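The Pink Plate

My brother-in-law Conall Dunne had been in the apartment for 26 days when he announced he was going to cook. I want to be fair to him. He'd washed his own towels twice and he'd fixed the bathroom fan, which had been making a noise like a goose since before my divorce. But cooking was new, and I'd just had the place painted.

"Dinner on Tuesday," he said. "Proper dinner. Invite Lorenz."

Lorenz Kuster lives downstairs and used to own a restaurant called Plusach, a very serious restaurant, the kind where they bring you one radish on a stone. I ate there exactly once, on my anniversary, and went for a burger afterward. I liked Lorenz a lot more after it closed. So did Lorenz, I think. These days he sells used pianos with a cousin and eats standing up over the sink, and he's much jollier.

I told Conall that inviting Lorenz to dinner was a terrible idea and then I went down and invited him, mostly to see his face.

He said he'd bring the plates.

Now, I have plates! I have perfectly good plates from Flonberg, the big store out by the airport, and only two of them are chipped. But Lorenz said a person should never be trusted with their own plates, and he came up Monday night with a cardboard box, set it on my counter, and took out one single plate. Pink. Bright pink, like something from a kid's birthday party.

"Where are the others?" I said.

"We start with one," said Lorenz.

What he wanted was a rehearsal. At Plusach they'd rehearsed everything, he said, they'd rehearsed pouring water. So Conall had to move my table out from the wall (scratching the new floor, thank you, Conall) and Lorenz put down the pink plate and took a vegetable out of his coat pocket, and the two of them stood there looking at it like a pair of surgeons. I went to bed. I could hear them through the wall until almost one. Mostly I could hear Lorenz saying "No. Again."
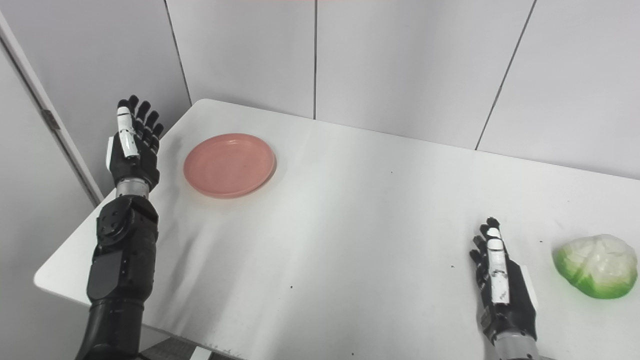

My table deserves a word in its defense. It's white, I got it from a woman named Borkari who was moving to the coast and wanted it gone by noon, and it has never once been fully clean. Conall scrubbed it on Tuesday morning with something that made my eyes water, and when he was done it had all the same gray smudges and little dark specks it had the day I carried it in. I'd always blamed Mrs. Borkari. The pink plate was back in position, flat on the table, a long way down from the vegetable, which was lying on its side near the other end, pale on top and bright green at the bottom. I picked it up. It weighed nothing. I squeezed it and it squeaked.

"Conall," I said, "this cabbage is fake."

"It's a stand-in," he said.

"For what?"

"Lorenz says you don't touch the real one until you understand where it goes."

I asked him where it went. He looked at the plate for a while, then at the cabbage, and said he was still working on it. He had flour on his ear. There was no flour in the recipe, I'd seen the recipe, it was written on the back of a piano receipt for 2,668 dollars and the whole thing was four lines long. Cabbage, butter, salt, wait.

I should explain that Conall has had a rough couple of years. He had a job with a company called Org, and I never learned what they did there, and I'm pretty sure he didn't either. Then one day there was no more Org and he was at my door with a duffel bag and a very large houseplant. My sister had kept the house. He never said a bad word about her, not to me, and I'd been waiting for it, I had my answer all ready. It's strange having an answer ready for weeks and never getting to use it.

So I put the cabbage back where I'd found it and moved it a little so the leaves faced the same way as before. I even stepped back to check.

"More to the left," said Conall.

I moved it more to the left.

Lorenz came up at seven in a jacket and tie. I hadn't dressed up, so I went and put on earrings. The real cabbage had been in the oven since late afternoon and the whole place smelled like my grandmother's stairwell, butter and something a tiny bit burned. Conall brought it out on the pink plate. It was too big for the plate! Nobody had measured. The fake one would have fit fine, and the real one hung over the rim on all sides and leaked butter onto Mrs. Borkari's table.

Conall went white. Lorenz leaned over it with his hands behind his back, and he stayed that way so long I started looking around for the phone, in case we needed pizza.

"At Plusach," he said finally, "I would have fired you."

Then he pulled off a leaf with his fingers and ate it, and pulled off another one, and reached around behind him for a chair. He hadn't sat down to eat in my apartment in all the years I'd known him. I got the Flonberg plates out of the cupboard. I gave myself one of the chipped ones, and I gave Conall the other.

"Is there bread?" said Lorenz.

There wasn't any bread. Conall was already putting on his shoes.

More stories
The Goose in the Bathroom Fan
Thirty Pianos and a Van
What My Sister Kept
A Houseplant Needs a Window
Burgers After Plusach
Older stories (107)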